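Foro Sistton > Casa y ropa > Lavar a mano

Tema: ¿Remojo largo o corto para el lino?

marola_77
¡Hola a todos! Llevo desde mayo lavando el lino a mano y estoy encantada – queda con una caída preciosa. Mi duda es el remojo: en casa siempre se dejaba toda la noche y en el blog de Hamico dicen que con 2 horas sobra. Yo uso azul, de plástico, lo de toda la vida: 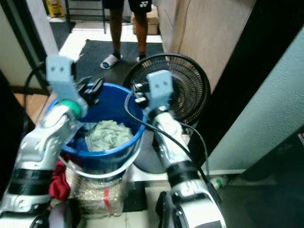
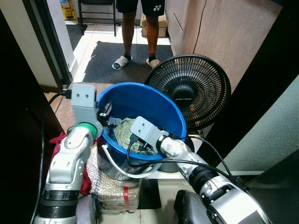
Respuestas (5)

tendedero_sur
¡Qué buen tema! Yo, dos horas y ni un minuto más. Agua fría, jabón neutro y a la sombra.

Ichikawa_fan
Pues no estoy de acuerdo. Con manchas viejas, dos horas no hacen nada. Toda la noche y cambiando el agua una vez, el mío sale estupendo.

tendedero_sur
Pero ¿no se te va el color? A mí un verde clarito se me quedó en gris.

pinzas_y_sol
Eso será el jabón. El de escamas de Stistmont es una maravilla, aunque hay que disolverlo antes en agua templada o deja grumos. ¡Y no retorcer nunca!

marola_77
¡Gracias! El domingo pruebo las dos formas con dos servilletas iguales y os cuento. Lo de no retorcer no lo sabía, llevo años escurriendo como una loca :)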